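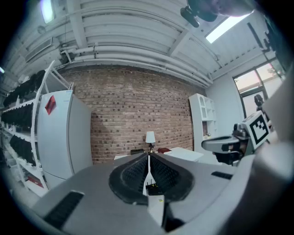 3 min read

Reading a backlog number: speaker notes
Aurelia Vasiliu, October investor evening

Slide 1: title
Say hello, thank Bogdan Iordache for setting up the room. Talk runs 25 minutes, questions after. I own shares in Arnmont and none of the other three companies. Say that out loud, don't leave it on the slide.

Slide 2: what the word covers
Backlog is orders a company has taken and not yet delivered. It is not in the income statement. Companies that make test equipment for chip plants like to lead with it when sales are flat. Arnmont did that in its last two reports. Revenue barely moved, and the first line of both press releases was a record backlog of $673 million.
Pause here. Ask who has seen that headline and bought on it. I did.

Slide 3: three kinds of order
Firm orders with a deposit. Firm orders with no deposit. Letters of intent. Arnmont counts the first two. Minau counts all three and says so in a footnote on the second to last page of its filing. Taşdemir changed its method last year and did not restate the earlier quarters, so its chart has a jump in it that has nothing to do with demand.
Leave the chart up for a while. People at the back need time to find the jump.

Slide 4: how old is it
Ask for the age of the orders. Randell is the only one of the four that prints a table. Of its backlog, 54 percent is due to ship within a year. The rest is further out, and some of it has been further out for three years running.
If somebody asks whether Arnmont gives this: no. I wrote to investor relations and got a polite reply with no number in it.

Slide 5: cancellations
Go slowly on this one. A customer that delays a new plant will usually push its delivery dates before it cancels. Pushed orders stay in the backlog. So the total can hold steady through the first half of a bad year. Look at customer deposits on the balance sheet instead. At Minau, deposits fell for three quarters while the backlog went up.
Don't say Minau is hiding anything. The figures are all in the filing.

Slide 6: worked sum
Take Randell, which sells mostly one product, a wafer tester. It had 3,484 units on order at year end. Multiply by the average selling price from the segment note, then compare with the dollar backlog it reports. Mine came out higher than theirs. Either older orders were signed at lower prices or there are discounts in there. Bogdan thinks discounts. I lean toward old prices, and I will say we disagree.
The handout has the same sum with the blanks left empty. I printed 100 copies, they are by the door.

Slide 7: what I do with it
I divide backlog by the last four quarters of revenue and write the result down each quarter. One company at a time, no ranking. I put the deposits figure next to it. When the two move in opposite directions I read the footnotes again before I do anything.
I have held Arnmont through two quarters of this and have not added to it.

Slide 8: sources
Annual reports and quarterly filings only. No broker notes. Page references are on the back of the handout. The Taşdemir page number is wrong on the first print, it should be the page after.

Likely questions
Does a rising backlog mean they can't build fast enough? Sometimes. Check inventory and overtime costs.
Is book-to-bill better? It is quicker to react and it jumps around more. I use a four-quarter average.
Will I share the spreadsheet? Yes, by email, after I take my own holdings out of it.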